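Brillness Utility Sink Basin, Rectangular, White
Sold by Janham Laundry & Bath

A laundry room sink leads a hard life. It gets the muddy sneakers, the paintbrushes and whatever the dog was wearing. The Brillness was drawn up with that in mind, and it still manages to look like something you would show to guests, should your guests be the kind who ask to see the laundry room.

The basin sets into your countertop and takes a single faucet at the back. White is the only color. We offered a gray one until March and sold 11 of them, mostly to one customer.

Basin weight: 40 lb
Price: $263, faucet not included
Drain: round, metal, near the center
Cleaning: mild soap and a soft cloth. Steel wool voids the warranty, and we can tell.

Countertops are cut to order by our Kandpal shop. Black marble with white veining is the popular choice. It hides very little soap but makes up for it in drama.

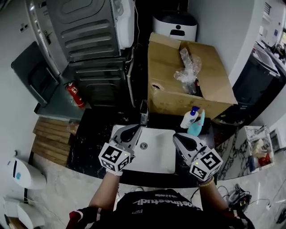
Brillness basin in black marble with a dark faucet.

Leave some counter free beside the faucet. Everyone plans on one bottle back there - then a spray bottle moves in and the matter is closed.

Orders over $200 ship free. For template drawings or a replacement drain, write to Renu Bajpai at the Clollen showroom and include your order number. She will ask for it anyway.

Page updated July 16, 2026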